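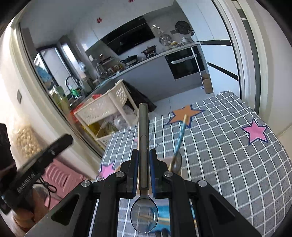
Right, I've been threatening to do this for ages. A thread on lentil soup, the best thing you can make for next to no money, and I will not be calming down about it.

1/ Start with the onions and give them far longer than the recipe says. Recipes that claim onions go golden in five minutes are telling fibs. Low heat, lid on, big pinch of salt, go and hang the washing out.

2/ Red lentils for speed, green for bite. I'm a red person at heart (they collapse into this lovely thick orange sludge and I mean sludge as a compliment!) but a handful of green ones thrown in makes it feel like dinner.

3/ Rinse them! I skipped this for years and wondered where all the scum was coming from.

4/ Cumin goes in with the onions, before any liquid. The smell when it hits the fat, oh my word. My whole stairwell in Ovdale knows when it's soup night.

5/ Stock cubes are fine. I've made it with proper stock and I've made it with a cube and a splash of the water from a tin of chickpeas, and the second one got seconds.

6/ For 4 hungry people I use 100 g of lentils each, which makes a soup you could stand a spoon up in. If you like it thinner, use less or add water at the end. It thickens like mad overnight anyway.

7/ LEMON. If your soup tastes flat and you've already salted it, squeeze in half a lemon and try again. I learnt this in a tiny café in Cinville where they brought a whole plate of wedges to the table with every bowl, and I've been a bore about it ever since.

8/ Toppings, in order of how happy they make me: crispy onions, chilli oil, yoghurt, toast crumbs fried in butter. Yes, crumbs on soup. Please try it once before you write in.

9/ It freezes beautifully. Flatten it in bags and it stacks like books. Label the bags or you'll be defrosting what you think is soup and having stewed plums for tea (still quite a good tea).

10/ Someone asked about blending. I do half, roughly, with the stick blender, and leave the rest lumpy. All smooth feels like being poorly, all lumpy and the carrots roll about.

11/ Carrots! Forgot to say carrots. Two, grated, in after the cumin. They melt away and make the whole pan a bit sweeter.

12/ Cold soup from the fridge, on toast, for breakfast. I'm just putting it out there.

Will do split pea in June if anyone's still reading. Tell me your toppings, I want all of them!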